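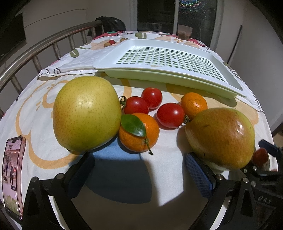

Eine Leuchte, die nach zwei Wintern wegen eines müden Akkus in den Elektroschrott müsse, werde man kein zweites Mal kaufen, heißt es in einer der Zuschriften, die im Dezember bei Zonderholm eingegangen sind. Der Leuchtenhersteller bringt nun die Tischleuchte Jumard in einer überarbeiteten Ausführung auf den Markt. Der Akku lässt sich ohne Werkzeug entnehmen und einzeln nachkaufen.

**Zonderholm, 19. Mai 2019**

## Akkuleuchte Jumard mit wechselbarem Akku

Die neue Jumard ersetzt das bisherige Modell mit fest verbautem Akku. Gehäuse und Schirm bleiben in der Form gleich, der Fuß ist sechs Millimeter höher. Der Akku sitzt in einem Fach an der Unterseite, das mit einer Vierteldrehung geöffnet wird. Geladen wird er wie bisher über ein USB-Kabel, entweder in der Leuchte oder außerhalb.

Die Leuchte gibt in der höchsten Stufe 462 Lumen ab. Sie lässt sich am Schirm in vier Stufen dimmen und merkt sich die zuletzt gewählte Einstellung. Die Lichtfarbe ist warmweiß und kann nicht verändert werden. In der niedrigsten Stufe leuchtet die Jumard bis zu 70 Stunden, in der höchsten acht Stunden. Eine Anzeige am Fuß meldet, wenn der Akku nachgeladen werden sollte.

Die Leuchte ist für Innenräume und überdachte Terrassen vorgesehen. Gegen Spritzwasser ist sie geschützt, im Regen sollte sie nicht stehen bleiben.

## Umrüstung älterer Geräte

Besitzer des Vorgängermodells können ihre Leuchte umrüsten lassen. Die Arbeiten übernimmt die Werkstatt Mihăilă, die für Zonderholm bereits Reparaturen an Deckenleuchten ausführt. Dabei werden der alte Akku entfernt, der Fuß getauscht und die Ladebuchse geprüft. Die Bearbeitung dauert in der Regel zwei Wochen. Leuchten mit gebrochenem Schirm werden nur nach Rücksprache angenommen.

Für die Umrüstung ist der Kaufbeleg nicht erforderlich. Es genügt die Seriennummer, die unter dem Fuß eingeprägt ist. Ausgebaute Akkus werden der Verwertung zugeführt und nicht zurückgeschickt.

Im Vorfeld wurden 232 Leuchten aus dem laufenden Kundendienst probeweise umgebaut. Aufgrund der Erfahrungen damit wurde die Dichtung am Akkufach geändert. Sie ist jetzt eingelegt und kann einzeln bestellt werden.

## Lieferung und Zubehör

Die Jumard ist ab Juni in Weiß, Graphit und Salbeigrün erhältlich und wird von über 200 Fachhändlern geführt. Das Auslieferungslager in Zudoscombe nimmt Bestellungen des Handels ab sofort entgegen. Zum Lieferumfang gehören ein Akku und ein Ladekabel, ein Netzteil liegt nicht bei. Ersatzakkus, Schirme und Dichtungen bleiben nach Angaben des Herstellers mindestens acht Jahre lieferbar.

Restbestände des Vorgängermodells werden nicht mehr ausgeliefert. Händler, die noch Ware am Lager haben, können diese bis Ende August gegen die neue Ausführung tauschen.

**Pressekontakt**
Zonderholm, Presse und Öffentlichkeitsarbeit
Datenblätter und Produktfotos sind auf Anfrage erhältlich. Abdruck honorarfrei, Beleg erbeten.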